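Drolanano introduces Imedell tray service for shared dining rooms

Tableware supplier Drolanano has launched Imedell, a tray service for residential homes, day centers and staff canteens. The service supplies trays and everyday tableware as matched sets, along with replacement pieces and a fixed layout for each meal of the day.

Imedell follows a trial at Prerance, a residential home where 63 people eat breakfast in the same dining room. Trays there are laid the evening before and stacked on trolleys by 9 p.m. Until the trial, the kitchen bought mugs, plates and bowls separately, often from different suppliers, and pieces of the wrong size were a regular cause of spills on the way to the tables.

"We had plates that took up the whole tray and left the mug standing on the edge of something," said Wenche Strömberg, kitchen manager at Prerance. "Now the staff lay the tray the same way every evening, and new people learn it on their first shift."

Customers can order from 40 sets upward. Each order includes a printed layout card for the kitchen wall, and single pieces can be replaced for as long as the range is sold. Orders of over 500 sets are delivered in stages – normally one dining room at a time. 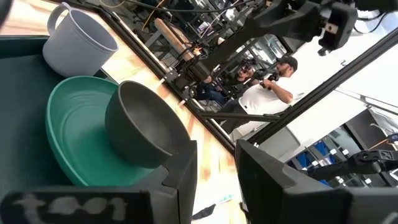 The breakfast layout is the one most customers ask for first. It uses one tray per person and keeps the stack of dishes low enough to carry in one hand if a door has to be opened. A light gray mug goes in the corner of the dark green tray, with the teal-green plate next to it and the charcoal bowl set on the plate. Lunch and supper layouts use the same tray, with a second plate available as an extra.

"Kitchens told us they wanted fewer kinds of dishes on the shelf," said Musa Balogun, product manager at Drolanano. "The bowl for porridge is also the bowl for soup."

Imedell is available to order from May. Delivery takes up to 90 days for first orders. Trial sets can be requested from the Drolanano sales office.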